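Notes on a Shared Room at Clatcombe

The hall at Clatcombe has been in regular use since January, and it seems proper to record how its furnishings have settled. Its ceiling of white-painted planks was retained on the advice of Halyna Nazarenko. 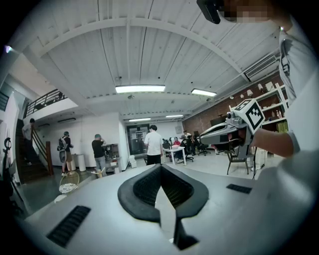

Who may use the hall in the evening?
Members may do so until nine, provided the key is returned to Tolotbridge.

The round table remains in favour. A woven tissue box is kept upon it, with a wooden cup stand towards the far edge.

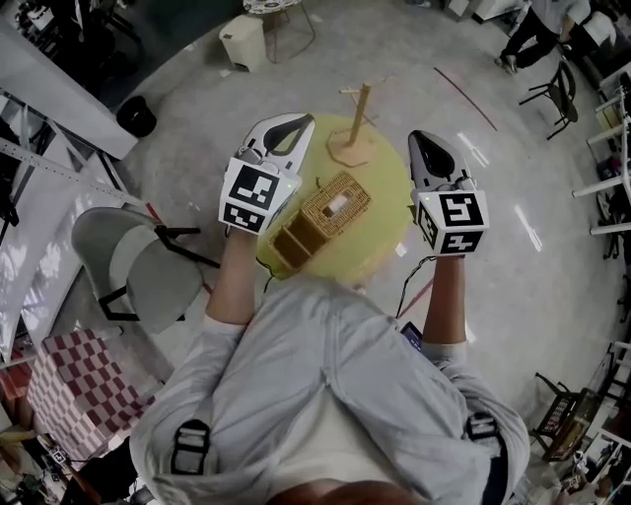
Storage and shelving

The inventory now stands at 171 items, each of which has been given a place.
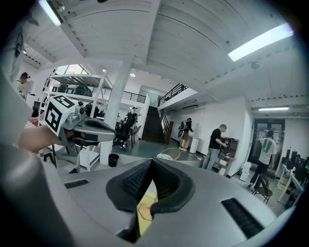
My own preference is for storage that requires no instruction. Labels were tried and were soon ignored. The dark grey bins along the top tier of the white metal shelving serve very well, and I should be content to see the same arrangement adopted in the store at Tolotbridge.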